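Section 3. Working Rules for Wet Dish Handling with Two Arms
6 min read · 40 shares

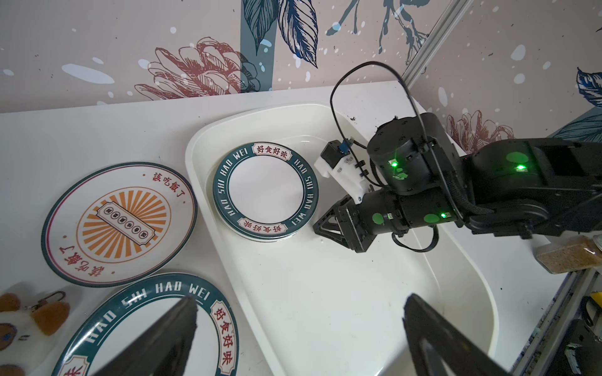
Figure 3-1. Arm reaching into the basin at the plate stack, seen from the second arm's wrist camera.

3.1 What this section covers

These rules apply to any station where two arms handle plates in and next to a basin with water in it. They cover setting up the table, checking the arms, running a session and stopping one. They add to the general safety rules in Section 1 and do not replace them. If a rule here is stricter than one in Section 1, follow the one here.

The section was written for the Plovier tabletop station. It also applies to the Dorkari station, except for step 5 in 3.3. The Dorkari power supply is mounted under the floor plate and cannot be moved by the user.

Read all of 3.2 before you switch on either arm.

3.2 Before you start

You need:

- One oval or round basin with a flat bottom
- Plates for the session, checked for chips
- Two dry towels
- A tray for broken pieces
- The station log sheet

CAUTION: The arms and grippers are not sealed. The fingertips may touch a thin layer of water. No other part of an arm may get wet, including the finger mounts, the wrist joint and the camera bracket.

CAUTION: Do not use dish soap. Soap makes the plates slip in the fingers and leaves a film on the camera lens.

Stand outside the reach of both arms whenever the motors are on. The reach is marked with tape on the floor. If the tape is worn or missing, replace it before you go on.

3.3 Setting up the table

1. Switch off both arms at the main switch. Wait for the indicator lights to go out.

2. Wipe the tabletop dry. Check the rails and the floor under the table too.

3. Place the basin in the center of the table. Both grippers must be able to reach the basin floor without the wrist touching the rim.

4. Add water until it just covers the basin floor. Do not fill from a hose or a tap line.

5. Move the power supply and any power strip to the dry side of the station, higher than the tabletop.

6. Stack the plates in the basin, largest at the bottom. Keep the stack low. Place it away from the basin wall so the fingers have room to open on both sides.

7. Set any plates that are waiting flat on the table beside the basin. They must not lean on the basin or hang over the table edge.

8. Check the camera cable on each arm. It should rise clear of the arm in a loose loop and come back down along the side. A cable that lies across the basin must be rerouted.

9. Check that bottles and other loose items are outside the path of the arms. Items used as part of a task may stay on the table if they are entered on the log sheet.

NOTE: Plates with printed rims are allowed. If your task depends on which way a plate is turned, write down the starting position of each one. A pattern that repeats at the top and bottom of the rim can look the same after a half turn.

3.4 Checking the arms

1. Switch on the left arm only. Move it slowly through its full range with the basin in place.

2. Open and close the gripper over the table, away from the basin. The fingers should move evenly and stop without a jolt.

3. Look at the camera view. Both fingertips should be visible at the lower edge of the picture. If only one shows, the bracket has turned and must be straightened.

4. Tighten the bracket screws by hand. Printed brackets crack if the screws are forced. A cracked bracket must be replaced before use, even if it still holds the camera.

5. Press the stop button while the arm is moving. The arm must stop and hold its position.

6. Repeat steps 1 to 5 with the right arm.

7. Switch on both arms and run the crossing check, program 221. It brings each gripper to the basin in turn and confirms that the other arm stays clear.

If the crossing check fails, the screen shows code 1232. Do not clear the code and try again. Measure the distance between the two bases, correct it if needed, and repeat the whole of 3.4.

3.5 During a session

Two people are needed. One runs the arms and the other watches the table with a hand near the stop button. The watcher does no other work, and that includes filling in the log sheet.

- Only one gripper may be inside the basin at a time, unless the task sheet says otherwise.
- Grip plates by the rim. Do not close the fingers on more than one plate.
- Lift straight up until the plate is clear of the basin rim, then move sideways.
- Keep the speed setting at 3 or lower while a plate is in the fingers.
- Let the plate drain over the basin before moving it to the table.
- Do not reach in to steady a plate or fix a stack. Stop both arms first.

Stop after 40 minutes and dry the fingers, the tabletop and the outside of the basin. Feel the joint housings with a dry hand while the arms are off. If a joint is too warm to keep your hand on, end the session.

NOTE: Pullorance finger pads swell a little when left wet. Take them off at each break and stand them on edge to dry. Pads from other makers should be treated the same way unless their own instructions differ.

3.6 Spills, drops and broken plates

If water gets past the fingertips:

1. Press stop.
2. Switch off at the main switch.
3. Dry the arm with a towel, working from the wrist down to the fingers.
4. Tag the arm and leave it off until the station lead has checked it.

If a plate drops or breaks:

1. Press stop. Leave the arms where they are.
2. Switch off at the main switch.
3. Put on cut-resistant gloves. Pick the large pieces out of the basin and put them in the tray.
4. Empty the basin through a strainer. Small chips are hard to see under water.
5. Look between the fingers and under the pads for chips.
6. Throw out any plate that was touching the broken one, unless it passes a check under a bright light.
7. Write the event on the log sheet.

WARNING: Never free a jammed plate with the power on. The fingers can close without notice when the load on them changes.

3.7 Closing down

1. Park both arms away from the basin, fingers open.
2. Switch off and wait for the lights to go out.
3. Remove the plates by hand, then the basin. Empty it into a sink.
4. Dry everything on the tabletop.
5. Cover the camera lenses.
6. Sign the log sheet. The runner and the watcher both sign.

Completed log sheets go to Lakshmi Unnithan at the Pisharody workshop. Requests to change a rule in this section go to the same place, in writing, with the rule number.

Section revised October 20, 2024.

2 comments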